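# Chapitre 4. L'initiative citoyenne devant l'assemblée locale

Le présent chapitre traite de la procédure par laquelle les habitants d'une collectivité saisissent leur assemblée d'une proposition de texte. Il fait suite à l'étude du mandat électif et suppose acquises les notions de quorum et de recevabilité.

Le cas de Plolldale servira de fil conducteur. Le règlement de cette commune exige 3000 signatures, recueillies dans un délai de 365 jours à compter du dépôt de l'avis d'intention. Le greffe dispose ensuite de sept jours ouvrables pour accuser réception du dossier. Une proposition recevable est inscrite à l'ordre du jour, sans que l'assemblée soit tenue de l'adopter.

Deux lectures de ce mécanisme s'opposent. Keir Geddes y voit un droit de pétition renforcé, dont l'effet s'épuise avec l'ouverture du débat. Sunee Chaimongkol soutient que l'inscription obligatoire confère aux signataires une part de la fonction législative. La controverse a pris un tour pratique lors de l'examen de la proposition Haruna, relative à la publicité des séances, que l'assemblée a renvoyée en décembre sans se prononcer sur le fond.
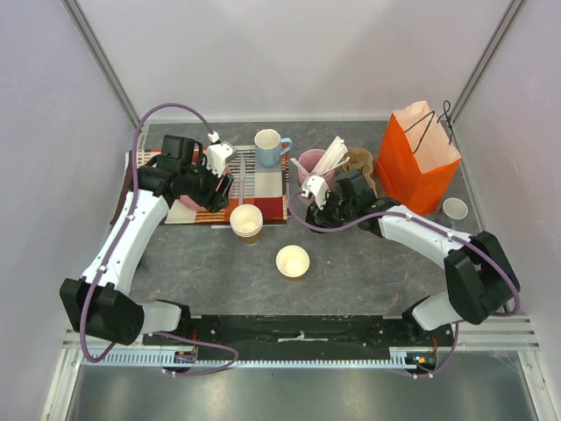
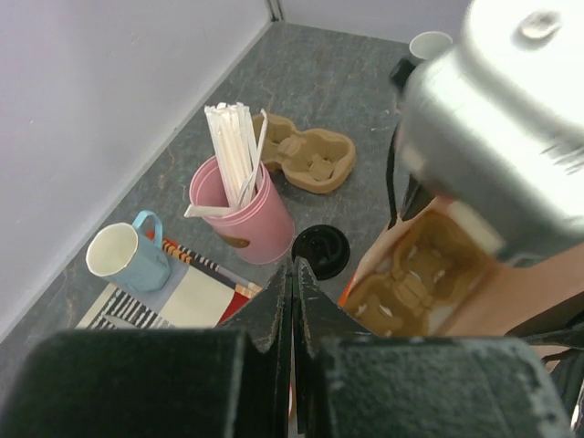
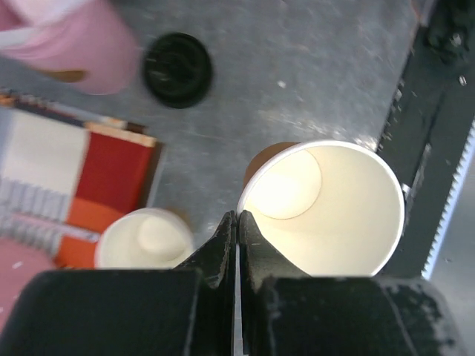
Le renvoi pose une question que le règlement ne tranche pas : les signatures demeurent-elles valables lorsque le texte revient amendé ? La section 4.1 expose les conditions de dépôt, la section 4.2 le contrôle des signatures. La section 4.3 est consacrée aux amendements et à leurs limites. Les étudiants liront au préalable l'avis Lerov, reproduit en annexe, en relevant les passages où l'auteur distingue l'objet de la proposition de sa rédaction.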